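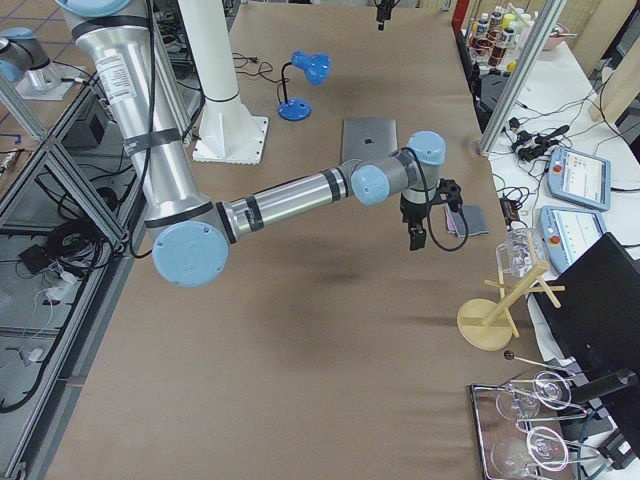 How often should hand tools be counted during work on a light aircraft?

Count them before the first panel comes off, at every break, and again before the last panel goes back on. If the job passes to another person, both people do the count together and both sign the sheet.

Tool control in a small hangar
Workshop tips from Ornbridge Flying Group, revised 2025-09-02

Shadow boards and foam
Cut each foam recess to the outline of the tool, 5 mm deeper than looks necessary, and glue a contrasting sheet underneath. An empty recess should be visible from across the hangar. Sockets need one recess each. A rail of loose sockets defeats the count, as a gap on a sliding rail closes up.

Marking
Engrave the box number on every tool, including both halves of anything that comes apart. Paint pen wears off in contact with solvent and has to be redone every March. Adhesive tape must not be used as marking. It comes away in control runs and is then a loose article itself.

Consumables
Split pins, washers and lockwire offcuts cause more trouble than spanners.
Draw only the quantity needed and write it on the sheet.
Hold the free end of lockwire with the pliers while cutting it.
Bend the pigtail back on itself after trimming to 4 or 5 twists.
Put offcuts in a lidded tin. The tin stays outside the cockpit.
Rags are issued whole and counted back. A torn rag is two rags, and both go on the sheet.

Torches and mirrors
Fit a lanyard to anything used above an open fuselage bay. Check the lens retaining ring on inspection mirrors, and tighten the ball joint if the head droops under its own weight. Torch batteries are changed at the bench.

Torque wrenches
Wind click-type wrenches back to the lowest marked setting after use, never below it. Store them in the case with the calibration card. A wrench that has been dropped is out of use until it has been checked, whatever the card says.

If something is missing
Stop work and write the item on the aircraft's sheet in red. Search the last place it was used, then pockets, then the floor, then the bin. The aircraft does not move until the item is found or the engineer has inspected every open area and signed for it. Control surfaces are to be moved slowly by hand, stop to stop, with a second person listening at the tail.

Sheets
Blank sheets are in the top drawer of the Bukham cabinet. Completed ones go to Leszek Krajewska, who keeps them with the aircraft worksheets. The old 3-column sheet has no space for consumables and should be thrown away.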